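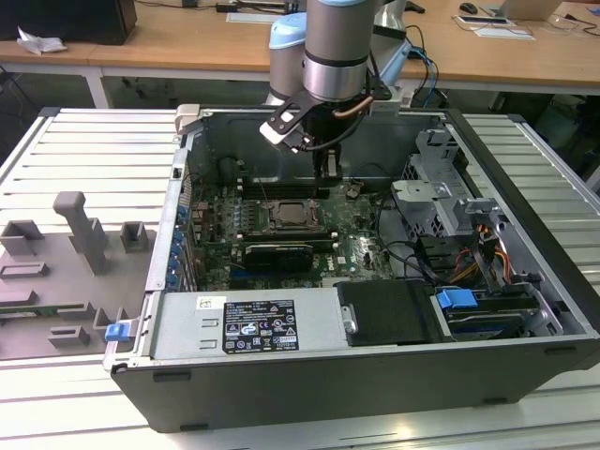 About | Workshop | Members

Edet is a shared workshop in Fultomden. It has 9 benches, a small machine room and one long-running build: a robot cell that takes apart desktop computers. This page covers that build and the people behind it, as most of the mail we get is about one or the other.

The cell began in August as a home project in a member's garage. The arm moved to the workshop when the garage floor proved too uneven to hold calibration. Edet members now share the work on weeknights. There is no paid staff and no customer. Parts are bought from dues, and the software is written here.

The task is narrow. A tower is laid on its side on the slotted platform with the side panel off. The arm works from above, and the gray plastic tray at its left gives parts a known place to go. Fixture positions are stored as offsets from one corner of the platform, so a tray can be swapped without teaching every point again.

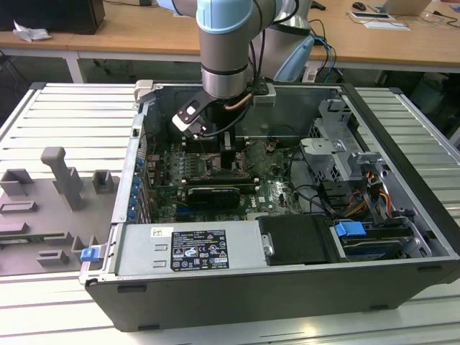 Dromov, from the workshop mailing list, objected early on that a tower case is a poor place to start. The walls are high, the cables move, and a flat test board would give cleaner numbers in half the time. The list has argued the point ever since.

Our position is that the walls are the problem worth solving. A gripper that reaches a part on an open board may have no path to it inside a case. Approach angles are therefore planned per case model and kept in a library we call Ciltano. Each entry holds the case outline, the keep-out zones and the order of operations. Writing a new entry takes 2 evenings if the case is simple – longer if the drive cage has to be modeled in detail.

Memory and processor work gets the most attention. DIMM latches are small and sit close to other parts, so the fingers have to come in nearly vertical.

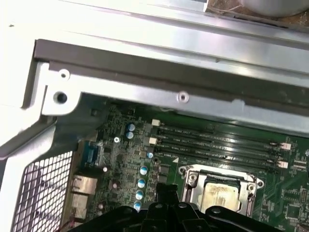
Force limits are set low for the same reason. The arm stops on any contact above the limit and waits for a person to clear it. We log every stop with the joint positions and the step number. The log stands at 690 entries, most of them from the socket and cable steps. It is the most useful document the build has produced, and new members are asked to read a portion of it before they run the cell.

Thermal paste is a separate matter. Old paste changes how a heat spreader looks to the wrist camera, and a threshold tuned on a clean lid will miss a smeared one. The current detector uses the socket frame as its reference and ignores the lid. 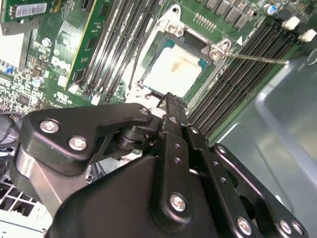 Posted by the Edet build group, 2026-02-12

Work on the retention lever continues. The motion is an arc, and the finger has to stay on the lever through the whole of it without touching the memory slots. The path is generated from the hinge position plus a fixed radius. Finger tips are treated as a wear item and checked before each session.

Membership is open to anyone over 18 who completes the bench induction. Cell access requires a second induction on the stop circuit and the log format. Members may bring their own towers for testing, with drives wiped beforehand. The parts shelf holds 200 labeled bins, and the index is kept at the front desk.

Contact: front desk, Edet Shared Workshop, Fultomden | Back to top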